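卓上アームの導入計画、予算300万円でどこまで揃えるか相談させてください
掲示板トップ > ロボット・自動化 > 機材選び・見積もり

tanaoroshi_k
はじめまして。食品の棚入れをロボットでやらせる検証を始めることになり、機材の選定を任されました!めちゃくちゃ楽しみなんですが、見積もりを取り始めたら頭がこんがらがってきたので知恵を貸してください。

やりたいことは、机の上の箱ものや瓶ものを小さな棚に載せる、棚から取る、並べ直す、です。人の作業台の高さで、アームは卓上クラス。搬送コンベアはなし。

予算は税込300万円。うちは年度の途中で追加申請ができないので、この枠で最後まで走り切る必要があります。いま考えている内訳はこんな感じです。

アーム本体 Zamovの卓上6軸
グリッパー Karnusの電動2指
カメラ 手首に1台、固定で1台
制御PC 新規購入
架台と机 これから
棚と対象物 百均とスーパー(笑)

アームを2台にするか1台にするかでまず迷っています。発注の締めは10月です。

ネジ山太郎
おお、いいですね。棚入れは地味に見えて全部入りの課題なので、やり始めると絶対ハマりますよ。
結論から書くと自分は1台派です。その予算で2台入れると、周辺が全部ケチケチになります。うちは前にそれをやって、アームは立派なのに照明が事務所の蛍光灯のまま、ケーブルは床を這わせっぱなし、という状態で半年過ごしました。カメラの調整に食われた時間を思うと、最初に照明を買うべきだった……。

Alžběta Kollár
私は2台派です。日本語が変だったらごめんなさい。
棚入れだけなら1台で足ります。でも「並べ直す」が入っているなら、片方で押さえて片方で動かす場面がたくさん出ます。あとから2台目を足すと、架台も制御盤もやり直しになって、最初から2台で買うより高くつきました。私たちの場合です。

ネジ山太郎
>>Alžběta Kollárさん
それはわかるんですが、押さえる側まで同じグレードのアームが要りますか?平行治具と吸着の固定台で済む場面のほうが多かったですよ、うちは。

Alžběta Kollár
治具で済むのは箱の形が決まっているときです。スーパーの商品は毎月パッケージが変わりますよ!角もへこみますし。

ネジ山太郎
うっ、それは確かに。でも300万円で2台は、やっぱり苦しいと思うなあ。

tanaoroshi_k
お二人ともありがとうございます!ものすごく参考になります。
折衷案で、架台と配線だけ2台分で設計しておいて、アームは1台で始めるのはどうでしょう。2台目は来年度の枠で取りにいく形です。

Alžběta Kollár
それなら賛成です。制御盤の空きと、非常停止の回路だけは最初から2台分にしてください。そこを後回しにすると安全の確認を全部やり直すことになります。

夜勤明けの配線係
横から失礼します。架台の話が出たので寸法のことを。
棚の奥行き、もう決めましたか?自分のところは奥行き312mmの棚板を先に買ってしまって、手首カメラが上の段の板に当たる姿勢しか取れず、泣きました。カタログのリーチは手先までの数字で、グリッパーとカメラを付けたあとの「太さ」はどこにも書いてないんですよ。段ボールで実寸の模型を作って、棚に突っ込んでみるのがいちばん早いです。アームが届く前にできるし、何より楽しい。

tanaoroshi_k
段ボール模型!!やります。今週中にやります。
棚は細い鉄フレームに板を載せるタイプを考えていて、まだ買っていません。助かりました……。

Benedetta_L
グリッパーについて。Karnusの2指は私も使っていて好きなんですが、シリアルの箱みたいな幅のあるものは、開き幅の確認を先にやってください。正面からつかもうとすると入らなくて、側面の薄いほうからつかむことになります。そうすると棚の中で向きを変える余地が要ります。
指先だけ別売りのものがあって、予備も含めて予算に入れておくのをおすすめします。ゴムの部分は消耗品です。うちは30回分の試験をまとめてやる日を作っているんですが、そういう日に限って剥がれます。

ネジ山太郎
指先の予備は大賛成。あと対象物の予備も。へこんだ箱と新品の箱では成功率がまるで違うので、両方取っておくといいです。へこみを捨てないで!

kakou_no_hito
カメラは手首と固定が1台ずつという案ですが、固定側をもう1台増やしたほうがいいと思います。棚の板の裏側は上からのカメラではまったく見えません。かといって手首カメラだけだと、近づいたときに箱で視野が全部埋まります。
机の高さに近いところから横に見るカメラがあると、失敗の原因を後で見返すときに便利です。Flikovの安いやつで十分。

Benedetta_L
私はカメラは増やさないほうに一票です。増やすと校正も同期も増えて、最初のひと月がそれで終わります。tanaoroshi_kさんのところは何人でやるんですか?人手によると思います。

tanaoroshi_k
実質ひとりです!たまに隣のグループのReddyさんが手伝ってくれます。

Benedetta_L
ひとりなら、なおさら少なく始めましょう。固定具だけ買っておいて、カメラは後から。

kakou_no_hito
ひとりなら譲ります(笑)。でも取り付け用のアームスタンドだけは今回の見積もりに入れておいてください。カメラより安いのに、後から買おうとすると「雑品だから自腹で」と言われがちなので。

夜勤明けの配線係
制御PCは新規じゃなくていい気がします。社内に余っているワークステーションはないですか?そこを浮かせて照明と架台に回すと、一気に楽になります。OSとドライバの対応表だけはZamovの代理店に先に聞いておくといいです。

ネジ山太郎
これ。PC流用で浮いた分を照明へ。自分は棚の真上に長いバーライトを通すのが好みですが、つるつるの箱は反射するので、位置を動かせる取り付けにしておくと幸せになれます。木の天板も意外に照り返しますよ。

kakou_no_hito
Bothaのアルミフレームなら後から溝に沿ってずらせます。架台ごとそれで組むのもあり。

tanaoroshi_k
みなさん、本当にありがとうございます!流用できそうなPCが倉庫にありました。対応表も代理店に問い合わせ済みです。
いまの時点での修正案を貼っておきます。

アーム Zamov 1台、架台と制御盤と非常停止は2台分
グリッパー Karnus 2指、指先の予備あり
カメラ 手首に1台、固定で1台、スタンドは余分に購入
照明 バーライト、取り付け位置を可変に
制御PC 社内の流用
架台 Bothaのフレームで見積もり中
棚 段ボール模型の結果が出てから

Alžběta Kollár
とてもいいと思います。ひとつだけ、納期です。アームとグリッパーが別々の会社なので、片方だけ先に届いて保証期間が始まってしまうことがあります。検収の日をそろえられるか、両方に聞いてみてください。

Benedetta_L
フランジの変換板も忘れずに!あれが一枚ないだけで何週間も待たされます。

tanaoroshi_k
変換板、完全に抜けてました。ありがとうございます!!検収日の件も両社に確認します。

夜勤明けの配線係
作業台の上のレイアウトですが、物を置く側と棚の側は左右にしっかり離しておくといいですよ。近いとグリッパーの逃げ場がなくなって、箱の上を越えるたびに肩の姿勢が苦しくなります。うちも棚を左、箱を右にしてから動作計画がずいぶん素直になりました。棚の上に小さい瓶を置くところから始めるのもおすすめです。軽い箱と瓶では要る把持力がまるで違うので、グリッパーの力の設定幅を選定の条件に入れておけます。

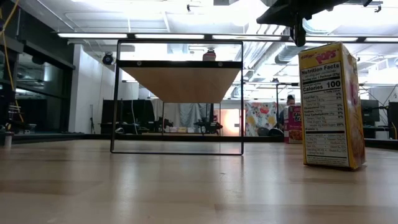 あと机の天板は、傷がついても気にならないものを選んでください。きれいな天板だと思い切った動作を試すのが怖くなります。模型の結果、楽しみにしてます!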